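Calthorpe House Rentals
Between-Guest Kitchen and Utility Checklist, with comments
Unit 11, spring walk-through (April). Walked by Man-lok Tu
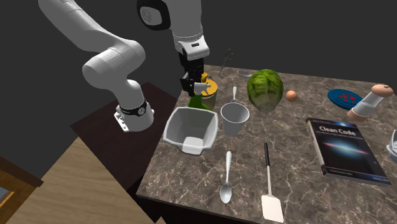

1. Cleaning supplies
Spray bottles labeled and caps tight: YES
Stored away from food: NEEDS WORK
Comments: The sprays themselves are in good order, and thank you to whoever wrote out the new labels so nicely, I could read every one without my glasses. I did find the oven cleaner sharing a shelf with the pancake mix, though, and I'd love to see it moved to the high cabinet by the back door before a family with little ones checks in.

2. Smoke and carbon monoxide alarms
Test button pressed, all units: YES
Batteries changed this season: YES, all 3
Comments: The hallway one is so loud that the neighbor's dog joined in, which I took as a pass. Please write the change date on a bit of tape inside each cover. We did it last year and then somehow stopped, and it saved me a good deal of ladder work while it lasted.

3. Fire extinguisher
Gauge in the green: YES
Tag number matches the binder: NO
Comments: The binder says 1189 and the tag says 1198, so I believe somebody just flipped the digits when copying it over. I've corrected the binder in blue ink and initialed it. The bracket is good and solid now that it's screwed into the stud.

4. Stove and oven
All burners light: YES
Anti-tip bracket in place: YES
Hood filter clean: NO
Comments: I soaked the filter in hot water and dish soap while I did the bedrooms and it came up better, but it really wants replacing. Purgate carries the size we need, and if you're ordering one you might as well order two, because Unit 7 has the same hood and I doubt its filter is any prettier.

5. Under the sink
Signs of leaking: SLIGHT
Shutoff valves turn freely: COLD YES, HOT STIFF
Comments: A little damp around the trap. I hand-tightened the nut, dried everything off, and left a paper towel under it so the next person can check for drips. The hot valve moved eventually, with some encouragement and a few words I won't put down here. De Graaf did the plumbing in this unit and should be asked to look at both when they come for the water heater.

6. Outlets
Outlets near water trip and reset: YES
Cords in good shape: ONE REMOVED
Comments: The toaster cord was frayed right by the plug, so I took the whole toaster away. Guests do like their toast, so please don't let this one sit on the list too long!

7. Floors and steps
Mats lie flat: YES
Back step secure: NO
Comments: The lower back step rocks when you put your weight on the left side. I've set the orange cone on it and told the Proltside Street office by phone at around 3 in the afternoon. They were very kind about it and said a carpenter would call me back.

Result: PASS WITH REPAIRS
Hold check-in until done: items 1, 6 and 7
Can wait for the next visit: items 4 and 5

Leave this sheet in the front pocket of the binder, please, and the spare key back on its hook. It was in the fruit bowl again.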